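About Ciditz

Ciditz writes handling rules for gripper work in ordinary homes. We are three people, and we distrust most of the standards we get sent. A rule that says "secure the object safely" tells the person holding the tool nothing.

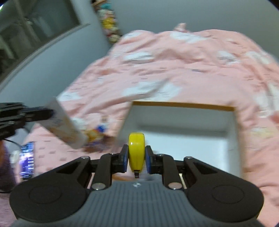
So ours are short. Name the item before you close on it. Keep phones and cables clear of the pads. If two grippers are working, one waits. We threw out a 120-page manual in December and kept 2 pages of it.

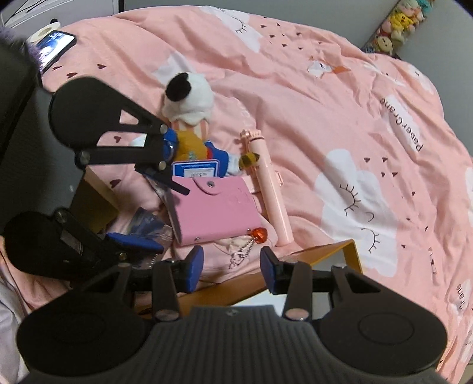

Rekha Dwivedi

Soft bedding is where I doubt the published advice most. It assumes a flat, hard table. A tray on a duvet can tip, and small things with chains or charms need their own line in the rules – ours still isn't good enough.

Contact Ciditz | © Ciditz | Back to top

Comments

Unai Esteban: Who checks that anyone follows these?

Pushpa Prajapati: "One waits" – which one?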